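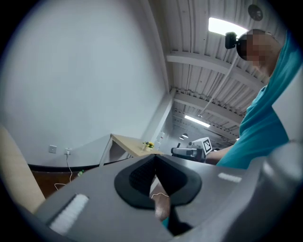

Plerkden to bring back Route 14 bus to Gokwood

The Route 14 bus between downtown Plerkden and Gokwood will start running again in March, two years after it was dropped, the town council decided in a 5-2 vote.

Buses will leave the downtown station every hour from 6 a.m. to 7 p.m. on weekdays, with a shorter schedule on weekends. The trip takes 25 minutes and crosses the Momine River at the old road bridge, with stops at the high school, the medical center and the Gajewski bread plant on the east bank.

The route was cut when the bridge was limited to light vehicles. Repairs to the deck finished last fall and the weight limit has been lifted, but the bus did not return with the rest of the traffic. Gokwood residents who don't drive have been using a dial-a-ride van that has to be booked a day ahead and doesn't run after 3 p.m.

Halina Kaczorowski, who represents Gokwood on the council, had asked for the route to be restored as soon as the bridge reopened. She brought a petition with 238 signatures to the meeting.

"People have lost jobs over this," Kaczorowski said. "If your shift ends at five and the last ride home is at three, you don't take the shift. I had one woman tell me she was spending a third of her pay on cabs."

The town will pay for the first year out of its road fund. After that, the service will have to carry nearly 300 riders a day to keep its money. Before it was cut, the route had more than that on school days but fell well short in the summer months.

Council member Valter Moen voted against the plan. He said he supports a bus to Gokwood but thinks the target is too high and the road fund is the wrong place to find the money.

"We just spent years waiting to fix one bridge, and now we're taking from the same pot," Moen said. "I'd like to see this in the regular transit budget, where we can argue about it every year like everything else."

The other vote against came from Tadeusz Tomaszewski, who wanted the buses to use the bypass and skip the high school stop. He said the turn onto School Street is tight for a full-size bus and that traffic there is already backed up most mornings. Transit staff told the council they had driven the turn with a bus and could make it if two parking spaces were taken out. The spaces will be removed before the service starts.

Fares will be the same as on other town routes. Monthly passes will be good on Route 14 from the first day, and students with a school ID will ride free until the end of the school year.

The bread plant, one of the larger employers on the east bank, has agreed to put up a shelter at its front gate. Elżbieta Gajewski, who runs the company, said 61 of its workers live downtown or further west and many of them share rides or come by bicycle.

"The early shift is the hard one," she said. "We start at five, so the first bus is still too late for them. It helps the day shift a lot, and I've told the town we would like to talk about an earlier one."

Transit manager Bakari Lema said a 4:30 a.m. bus is possible but would need another driver. His department is two drivers short now and is taking applications through the end of the month. Training takes six weeks, and new hires are paid during that time.

Lema said riders should expect some small changes from the old route. The stop outside the former post office in Gokwood will move one block north to the corner by the pharmacy, where there is a curb ramp. The stop at Mill Lane will not come back. Riders who used it can walk to the medical center, which is a few minutes away by the river path.

The dial-a-ride van will keep running for people who can't get to a regular stop. Those already signed up do not need to apply again.

Printed schedules will be available at the downtown station, the library and the Gokwood pharmacy before service begins. The council will look at rider numbers in the fall.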